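주식회사 유트소프, 월배당 투자자를 위한 배당 일정 관리 서비스 '잘라렌(Jallaren)' 정식 공개

2021년 11월

개인 투자자를 위한 배당 정보를 꾸준히 다루어 온 주식회사 유트소프(Utthorpe)가 배당 일정과 재투자 계획을 한 화면에서 살펴볼 수 있는 서비스 '잘라렌(Jallaren)'을 정식으로 공개합니다. 지난 4월 시범 운영을 시작한 뒤 이용자 여러분께서 보내 주신 의견을 하나하나 읽고 고쳐 가며 준비한 서비스라, 이렇게 소식을 전해 드리게 되어 저희로서도 무척 반갑고 한편으로는 조금 떨리는 마음입니다.

배당주에 투자하시는 분들이라면 한 번쯤 비슷한 경험이 있으실 것입니다. 종목이 두세 개일 때는 배당락일이며 지급일을 달력에 적어 두는 것만으로 충분한데, 보유 종목이 늘고 계좌가 여러 증권사로 나뉘기 시작하면 이번 달에 들어올 배당금이 얼마인지, 세금을 떼고 나면 얼마가 남는지 헤아리는 일이 생각보다 번거로워집니다. 시범 운영 기간에 저희가 가장 많이 들은 이야기도 바로 그 부분이었습니다. 수익률을 높여 주는 비법을 원하시는 분보다는, 내가 가진 종목을 차분하게 들여다볼 수 있는 정돈된 표 한 장을 바라시는 분이 훨씬 많았습니다.

잘라렌은 국내외 상장 종목 가운데 배당 이력이 안정적인 194개 종목을 우선 수록했습니다. 수록 기준은 최근 6년 동안 배당을 한 해도 거르지 않았는지 여부이며, 기준에 맞지 않게 된 종목은 분기마다 점검하여 목록에서 따로 표시합니다. 이용자가 보유 수량과 평균 매입 단가를 입력하면 월별 예상 배당금이 세전과 세후로 나뉘어 나타나고, 받은 배당금을 같은 종목에 다시 투자했을 때와 현금으로 모아 두었을 때의 차이도 나란히 비교해 보실 수 있습니다.

이번 정식 공개판에는 '석(Seok) 지표'라는 이름의 배당 지속성 지표도 함께 담았습니다. 석 지표는 배당 성향, 잉여 현금 흐름, 부채 비율의 추이를 종합해 회사가 지금의 배당을 얼마나 무리 없이 이어 갈 수 있는지를 점수로 나타낸 것입니다. 점수만 덩그러니 보여 드리면 오히려 오해가 생길 수 있다는 의견이 많아, 점수를 누르면 계산에 쓰인 항목과 그 기준 시점까지 모두 펼쳐 볼 수 있게 했습니다. 배당 수익률이 유난히 높아 보이는 종목일수록 이 항목을 한 번 더 살펴보시기를 조심스럽게 권해 드립니다.

시범 운영에는 약 1,000명의 개인 투자자가 참여해 주셨습니다. 화면 글씨를 키워 달라는 부탁부터 환율 적용 시점을 바꾸어 달라는 꼼꼼한 제안까지 참으로 다양한 의견이 모였고, 그 가운데 54건을 정식판에 반영했습니다. 특히 해외 종목의 배당금을 원화로 환산할 때 지급일 환율과 조회일 환율 중 하나를 고를 수 있게 한 기능은 전적으로 참여자 여러분 덕분에 생긴 것입니다. 바쁘신 와중에 긴 글을 적어 보내 주신 모든 분께 이 자리를 빌려 다시 한번 깊이 감사드립니다.

종목별 배당 자료는 데이터 제공사 누콤로(Nukomlow)로부터 공급받습니다. 기업이 배당 계획을 변경하여 공시하면 다음 영업일 아침까지 화면에 반영하는 것을 원칙으로 하며, 아직 확정되지 않은 배당금은 확정된 금액과 헷갈리지 않도록 색을 달리하여 표시합니다. 과거 지급 내역은 표 형식의 파일로 내려받으실 수 있으니, 직접 가계부나 투자 일지를 정리하시는 분들께도 쓸모가 있으리라 생각합니다.

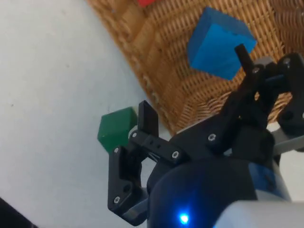
잘라렌에서 바로 주식을 사고팔 수 있습니까?
매매 기능은 제공하지 않으며, 주문은 지금 이용하시는 증권사에서 그대로 하시면 됩니다. 잘라렌은 보유 내역을 정리하고 배당 일정을 확인하는 용도로만 운영됩니다.

기본 기능은 회원 가입 후 무료로 이용하실 수 있습니다. 재투자 비교와 석 지표의 세부 항목은 유료 회원에게 제공되며, 시범 운영에 참여하신 분들께는 감사의 뜻으로 첫해 이용료를 받지 않습니다. 기존에 입력해 두신 보유 내역은 정식판으로 자동으로 옮겨지므로 다시 입력하실 필요가 없습니다.

유트소프는 앞으로 상장지수펀드의 분배금 일정과 연금 계좌의 세금 계산 기능을 차례로 더해 나갈 계획입니다. 구체적인 시기는 준비가 되는 대로 서비스 공지란을 통해 말씀드리겠습니다.

유트소프 소개
유트소프는 배당과 현금 흐름 중심의 투자 정보를 다루는 금융 정보 회사입니다. 개인 투자자를 위한 배당 안내 소식지를 발행하고 있으며, 잘라렌을 직접 개발하여 운영합니다.

유의 사항
본 자료와 잘라렌이 제공하는 정보는 투자 판단을 돕기 위한 참고 자료이며 특정 종목의 매수나 매도를 권유하지 않습니다. 과거의 배당 이력이 미래의 배당을 보장하지 않으며, 투자에 따른 손실은 투자자 본인에게 귀속됩니다.

보도 관련 문의: 주식회사 유트소프 홍보팀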